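Bird wallpaper behind a prep table, who is going to wipe that down?
Board: Walls and Paper
Replies: 7

gritty_grout
Joined: March
Posts: 60

I keep getting told that patterned wallpaper is fine in a spot where food gets cut and seasoned. I don't buy it. The one I'm looking at has it on three walls right up to a white tabletop, bullfinches and pine cones, with two spice jars near the back. Lids are black, one powder is reddish and the other pale. Fine, it's pretty. Now spill the red one. 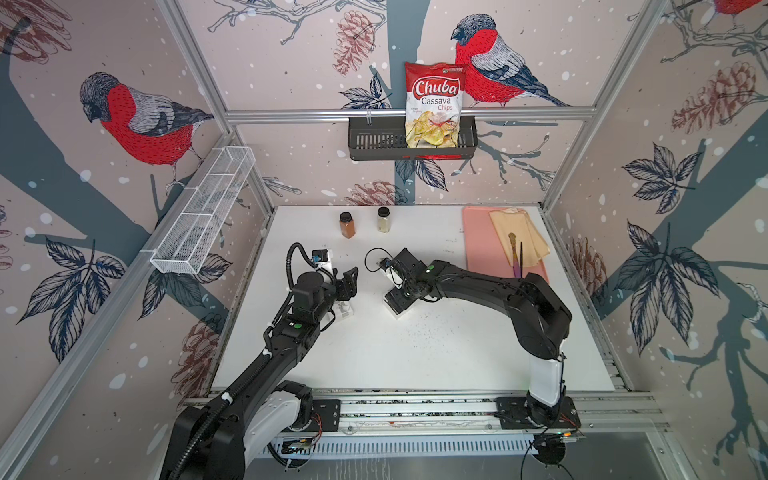 White table, three papered walls, two spice jars at the back.

The shop at Sandden told me their paper is "wipeable." Wipeable with what? A damp cloth and a prayer? I asked for the cleaning instructions and got a leaflet about colors.

Charbonneau22
Posts: 2632

Vinyl coated or plain paper? Makes all the difference and you didn't say. I've had coated paper behind my stove for years and it still looks good.

gritty_grout

I can't tell from a picture, and neither can you. Which is kind of my point, people post these and everybody says "ooh washable." Coated paper still has seams. Paprika gets in a seam and stays there.

pantryskeptic
Posts: 600

I'm less bothered by the paper than by the baskets. Every kitchen blog wants stuff hung on the wall now. A dark slotted basket on the back rail with one bag of Chuba cassava chips standing in it, and a white wire one on the left wall. That's a whole basket for one bag of chips! Slots are no good for small things either, packets slide out or get stuck sideways. And you still have to reach over the food to get at it. The pink cutting board at the back right makes more sense to me, at least plastic goes in the sink, and the tortillas or flatbreads or whatever they are stay off the table.

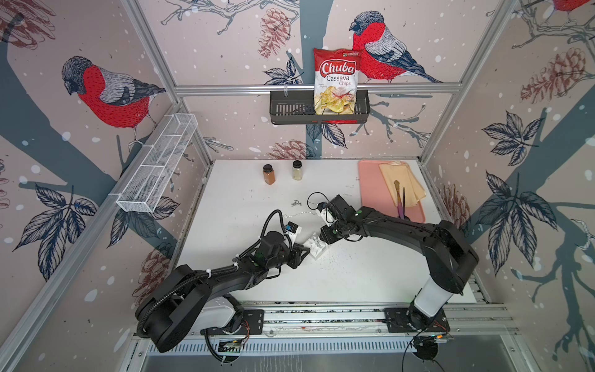 Gakusholm wall baskets are what changed my mind, says Bredumov_Bill, who had the same complaint for years. Mine hold oil, foil and the bread bags, and the counter stays clear. You hang them low and to the side and you don't reach over anything. One bag of chips today doesn't mean one bag forever.

pantryskeptic

Low and to the side is where my elbow goes. And how often do you take yours down and wash them? Be truthful.

Bredumov_Bill

Twice a year. Okay, once.

gritty_grout

There you go. Grease on wire is worse than grease on paper, I'll give pantryskeptic that one. But back to the walls. I priced a panel of plain white board against the bird paper and the paper came out cheaper until I added the clear sheet you'd need over the bottom part. With the clear sheet it was more. So you pay extra to protect something you only put up because it was cheap.
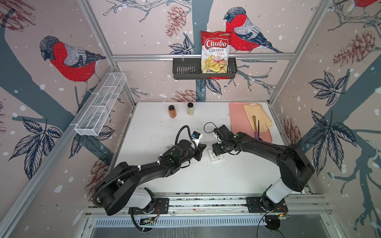

And a clear sheet has an edge too, so now there's a gap along the top of it for crumbs and flour. I'd do paper up high where the birds are and plain board for the bottom foot or so, sealed where it meets the table. If somebody has had paper down at table height for more than a couple of years, with real cooking going on, post what the seams look like. Close up please, with the lights on.

Charbonneau22
Posts: 2633

I'll take one of mine tonight. You're going to be annoyed.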